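Cirkora Honed Stone Worktops

Product overview

The Cirkora range consists of natural stone worktops prepared for kitchens, serving counters and reception desks. Each slab is cut to the customer's drawing at the Girine workshop and supplied with edges finished, sink openings cut and undersides cleaned. Orders are accepted from architects, contractors and private households.

Finishes and edges

Slabs are available honed or polished. A honed surface shows fewer fingerprints – a polished one brings out more of the color. The standard edge is square with a 2 mm chamfer. A fully rounded edge may be ordered at additional cost.

Sizing

The Min depth, intended for narrow galley kitchens, is 576 mm. Other depths are cut on request. Overhangs of more than 8 inches require brackets, which are not included in the price.

Care

Wipe with a soft cloth and a neutral cleaner. Lemon juice, vinegar and wine should be removed promptly. Hot pans must be placed on a trivet. The stone should be resealed once a year.

Samples and ordering

Sample tiles may be requested through Cosance, the distributor for the range. Veining differs from slab to slab, and a sample does not represent the full pattern of a finished top. Customers may reserve a specific slab for seven days. Technical questions should be addressed to Gun-woo Ko, product manager.

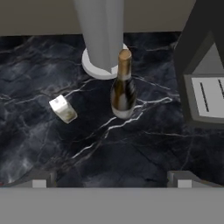
Reserved slabs not confirmed within that period are returned to general stock.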